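Open evening at the Maddocks workshop, 21 March 2019

Twenty-nine stairs up, and the lift was reserved for the lathe. The arm builders have the back corner, and they do most of their work in a simulator, which costs less in broken parts. Their project is called Zarov and has used up 309 evenings so far.

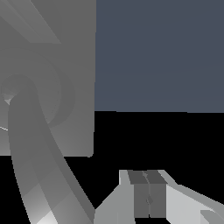

I asked when the real one would pick something up. April, they said, with the calm of people who had not named a year. Tea was 86 cents, exact change only. I had a dollar and stayed thirsty.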